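Astuces cuisine – les torchons et le plan de travail
Mis à jour le 2026-10-11

Vite fait, en vrac, ce qui marche chez nous.

Torchons qui sentent. Les faire sécher à plat ou bien étendus, jamais en boule sur le robinet. Lavage à 60, sans assouplissant (ça graisse les fibres, ils n'essuient plus rien). Un verre de vinaigre blanc au rinçage si l'odeur reste.

Taches de thé, de raisin : eau froide tout de suite. Puis savon de Marseille, on laisse poser 14 minutes, on frotte. L'eau chaude fixe la tache – erreur classique, je l'ai faite des annés.

Table en bois. Éponge bien essorée, toujours dans le sens du fil. Pas de javel. Huile de lin deux fois par an, moi c'est janvier et l'été. Un plateau dessous pour ce qui goutte, et le torchon plié dedans, à portée de main.

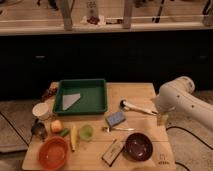
Le plateau vert, le torchon plié dedans.
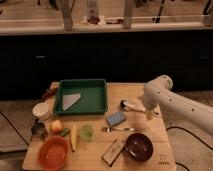
Comment enlever un rond blanc laissé par une tasse chaude sur le bois ?
Frotter doucement avec un peu de bicarbonate et d'huile d'olive, en petits cercles, puis essuyer au chiffon sec. Si le rond est encore là le lendemain, recommencer. Sur un bois verni, tester d'abord dans un coin caché.

Calcaire dans la bouilloire : moitié eau moitié vinaigre, faire bouillir, attendre, vider. Rincer deux fois sinon le thé pique.

Gobelets en carton : ils servent pour les semis, percer le fond.

Pinceau à huile – le papier Hornasen tient bien entre deux couches, le Dodell se déchire. Essayé les deux. Pour les brosses à poils durs, de l'eau savoneuse et tête en bas pour sécher.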